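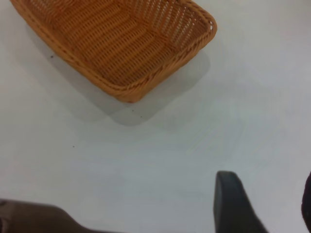
The basket cost 190 dollars, and the woman at the Losten counter said it would change how I felt coming home.

I asked her how. She said people found that once their keys had a place to live, other things followed. I asked what other things. She said it was different for everyone, and wrapped it in so much tissue that I carried it to the bus like a sleeping child.

I should say I didn't go in for a basket. My sister had given me a gift card after the divorce, 100 dollars, with a note that said Treat Yourself, and I had gone in to find out whether they would give me cash. They would not. So I was ninety dollars down before I'd treated myself to anything.

At home I put it on the white table and stood back. It was a nice enough basket. Somebody had gone to trouble over the rim, all those strands twisted together like rope, and the bottom was woven tight enough to hold coins, or nearly. I put in my keys. I put in the mail, a pen, the little screwdriver for my glasses. I sat down and waited to feel something about coming home, and then it occurred to me I'd been home for twenty minutes and maybe it only worked from the door. So I went out and came in again.

Nothing. The neighbor across the hall saw me do it.

My sister called that evening. She wanted to know what I'd bought, and when I told her she made a sound of deep approval. She had read a book by the people at Workivska, who teach a course on this, 300 dollars for the weekend, lunch not included. The way they see it, you put in only what you mean to keep. Everything else is asking you a question, she said.

"What question?"

"Whether you still need it."

"It's a water bill," I said. "I know what it's asking."

She told me I was doing the voice. I've been told about the voice by a number of people, one of them under oath, practically. I said I would try it her way if she would stop reading to me over the phone.

So after we hung up I took everything out. The bill I paid. The pen was dry. The screwdriver went back in the drawer, where I'd always been able to find it, and the keys went in my coat, same as every night for thirty years. Under the mail was a ticket stub from the dry cleaner on Quispe Street, for a gray jacket that wasn't mine. He'd dropped it off in July and moved out before it was ready. I must have scooped it up with the envelopes.

I thought about what the Workivska people would say, and I decided they could keep it to themselves.

The cleaner opened at seven. I was there at ten past, and the man looked at the stub, looked at me, and went in the back for a long time. The jacket had been pressed beautifully. I paid for it, which annoyed me, and I left it over the rail outside the church with the hanger still in.

When I got back, the basket was on the table with its shadow under it and not one thing in it. I hung up my coat and felt in the pocket for my keys.

I could probably have returned it. They give you 2 weeks, and I'd kept the tissue. I put the kettle on and read the receipt through twice, both sides, looking for the catch.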